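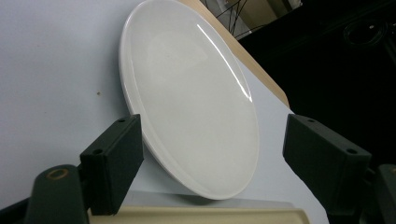 Fig. 4. White oval platter, rim and face.

Section 4: Platters and other big ovals

212 shares | 30 comments

Okay, you've got the dinner plates and bowls sorted from Section 3, so now we get to the ones I put off for years. Ovals are awkward! They're too long for the plate slots, they hog a shelf if you lay them flat, and the glaze picks up gray marks if you stack them bare. My whole setup uses the Trosta upright rack (the wide one, with the movable dividers) and a roll of Negussie felt, and I've written the steps for those. Any rack with adjustable slots will do the job.

Before you start

You'll need the rack, the felt, scissors, a soft cloth and a tape measure. Clear the shelf completely. I know, I know, but do it.

1. Wash and dry every platter, including the underside. The foot ring holds water long after the face looks dry, so I leave mine face down on a towel while I have coffee.

2. Tip each one toward a window and look at the glaze. On plain white glossy pieces a hairline crack can hide until the light slides across it. Run a fingertip along the rim too and feel for chips.

CAUTION: If you find a crack, stop using that piece for hot food. Don't put it in the rack either. A cracked platter can let go when you pull it out by the rim.

3. Measure your longest platter end to end, then measure the height between your shelves. You want 30 mm of clearance on top. If you don't have it, go to "Short shelves" below.

4. Cut a strip of felt for each slot and press it into the bottom. Rub it down hard with your thumb and leave it overnight. (I skipped the overnight part the first time and peeled felt off a gravy boat for a week.)

5. Set the dividers. A platter with a thick, rounded rim needs a wider slot than you'd guess, so test with the actual platter and slide the divider in until it just touches. It should lean a little and stay put.

6. Load from the back, biggest first. Hold each one by both sides of the rim and lower it in. Don't drop it the last bit!

7. Give the shelf a gentle shake. Anything that rattles needs its divider moved in one notch.

NOTE: The dividers on the older Trosta racks have a tiny arrow on one end. It points to the wall. Mine were backwards from July until my sister came over.

Short shelves

Turn the platter so it rests on its long side and use two slots' worth of space. You lose some room but it's very steady. Tayla Ellery wrote in to say she does all of hers this way, even on tall shelves, and she has way more platters than I do.

Lifting one out

Two hands, every time. Tilt it toward you, get a grip on both sides, then lift straight up until the bottom edge clears the felt. If it sticks, wiggle the divider and leave the platter alone.

Updated 30th October with the felt drying time. Section 5 is lids.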